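Ticket 89: Curtain task, upper-floor window
Reported by: Rasha Matar
Assigned to: Fouad Aoun
Status: Open

The Kassab evaluation requires the curtain to be closed without staff assistance. The task has not been accepted. Affected location:
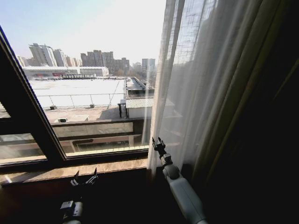
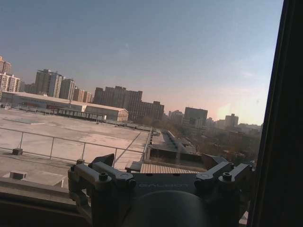
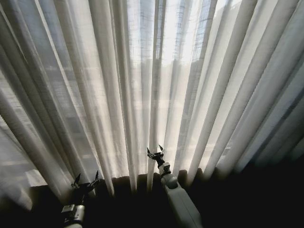
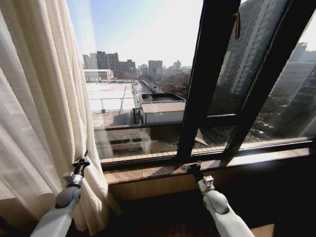 Mr. Aoun reviewed the log at 3:40 p.m. Of 100 attempts, six met the standard. Most failures were recorded as lost grip on the sheer fabric. Grip force is to be retested before Rellen is advised that household chores are supported.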